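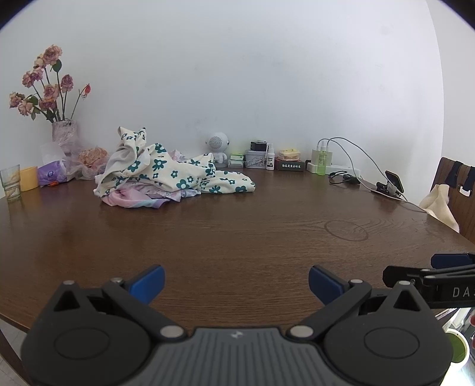

Shared Surfaces: One Table, Eight Weeks
Final report, Domestic Spaces studio
Project group Tomar

1. Why a table

Our first proposal was to redesign a whole apartment. Our second was to redesign a kitchen. By the time the proposal was approved we were down to one round table, and even that turned out to be ambitious.

The table belongs to a shared apartment in the Vurholm student housing. It has no official job. The residents eat in the kitchen and study in bed, so the table has picked up everything else: charging, flowers, tissues, tea, and above all laundry. Clean clothes arrive there from the dryer and then stay, sometimes until they are worn again. We called this stage "resting," which sounds better in a report than "abandoned."

Our question was simple. Can a table that is already full of small things also work as a place to fold clothes, without anyone having to buy a new piece of furniture?

2. What lives on it

We sorted the objects into two groups. Residents are things that never leave, such as the power strip with its charger, the little white speaker shaped like a robot, the tin box and the vase of dried roses. Visitors are things that are supposed to leave, such as glasses, packets of tissues, plastic bags and clothing. The roses caused a long argument. They were visitors when they were fresh, and then they dried out and gained permanent status – a promotion we have not granted to anything else.

Almost all the residents had drifted back toward the wall without being told to. The front of the table was therefore free in theory. In practice it held the heap.

3. The folding trials

We planned 40 trials and completed 35. The missing ones fell in the week of the statistics exam, when no one in the group washed anything.

Each trial started with a heap in the middle of the table and ended with a folded item or a statement of defeat. We used what the household had, including the cream fabric with teal flowers that appears in most of our notes under the name Brernik (it needed a code name, and that one was free). Small items went well. Towels were a pleasure. Long, soft pieces were the problem, because a round table gives you no straight edge to line anything up against.

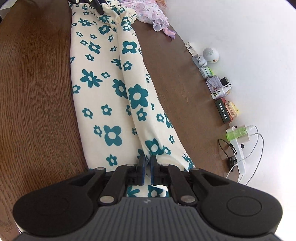
The method that worked best was to lay the piece out lengthwise, follow the wood grain as a guide line, and bring one long side over in a strip before touching the ends. The grain is straight even where the table is not. We were very proud of this discovery until a grandmother, consulted by phone, said she had been doing it all her life.

4. Limits

We studied one table in one home. The folders knew they were being timed and folded with unusual dignity. We also never tested fitted sheets, and we stand by that decision.

5. Recommendations

Keep the residents against the wall and leave the front half clear. Move drinks before unfolding anything long. Follow the grain. The Jomoteo folding board, which our course budget would have let us buy, stayed in the catalog.

The clothes still rest on the table most evenings, but the heap is lower than it was in March.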